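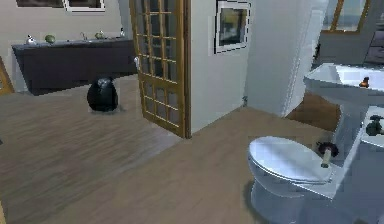 Can a small team without a robot of its own get any real use out of a simulation kit?

Plenty, going by our first weeks with Statine, the home-chores kit from Plostau. It runs on one decent desktop, it comes with rooms already built, and you can have an arm moving through a rendered apartment on the same afternoon you install it.

I've been the one poking at it most evenings, so Pilar Garrido asked me to write it up for the newsletter. I'll try to keep my excitement in check, but I do like this thing a lot.

What you get is a set of rendered homes, a mobile robot with an arm, and a scripting layer that sits on top of both. The homes are the best part. A bathroom opens onto another room with a long dark counter, there are doors with glass panes to get past, and there is a toilet and a plunger and a sink, all the stuff that demo worlds usually leave out! Most kits I've tried give you a table in a gray void and call it a kitchen. With Statine you have to plan a route through a doorway before you can even think about reaching for something, and that changes how you write your code from the first hour.

Setup was easy for me and a bit less so for Pilar, who had an older graphics driver. The installer doesn't check for that, it just stops with a message about a missing library. Update the driver first and you'll be fine. The base download has 19 homes in it, and extra ones can be pulled in later from inside the program.

The views are low resolution by default. I left them that way because it keeps everything quick, and I got through 600 short runs in one night on my own machine. You pay for it in sharpness, so sinks and toilets come out with soft edges and small items on a counter can be a guess. There is a higher setting, but expect your run times to grow quite a bit.

Close-up views took me longer to get along with. When the arm is right up against something, you may get almost nothing to work with – a big stretch of gray and a slanting piece of orange in the corner.
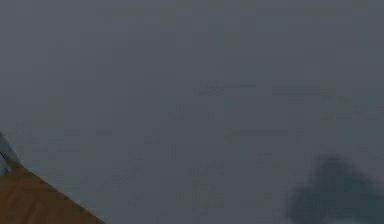
My first scripts fell apart at exactly that point, because I was asking the close view to tell me everything. What helped was saving the last good wide view and leaning on joint positions for the final stretch. The kit makes this pretty painless. Every view is stored with the arm's pose at the same moment, and you can step back through a run one tick at a time and see what your script thought it was doing. I wish I'd found the replay window sooner (it's under Tools, then Sessions, and the manual mentions it on one line near the back).

Compared with Vasier, which some of you used at the winter workshop, Statine feels friendlier to beginners and a little thinner for experts. Vasier lets you change friction and weight on nearly every object. Statine hides most of that behind presets. If you're doing careful work on grasping you'll probably miss those controls. For getting around a home and reaching for things, I haven't.

A few gripes while I'm at it. Saved sessions get big fast, and after around 1000 of them the list becomes slow to scroll. The search box only looks at titles, so name your runs properly from the start. And the help forum is quiet, though the two questions I posted both got useful replies from the Plostau people.

The club license covers 5 seats, and we still have room on ours. If you want one, write to Pilar and tell her which operating system you're on. We're also planning an evening session at the Medina building in April, where I'll go through the doorway task from a blank script and we can compare notes on the close-range problem. Bring a laptop if you have one with a proper graphics card, otherwise just share a screen with someone. I'll put my scripts in the shared folder before then, messy comments and all.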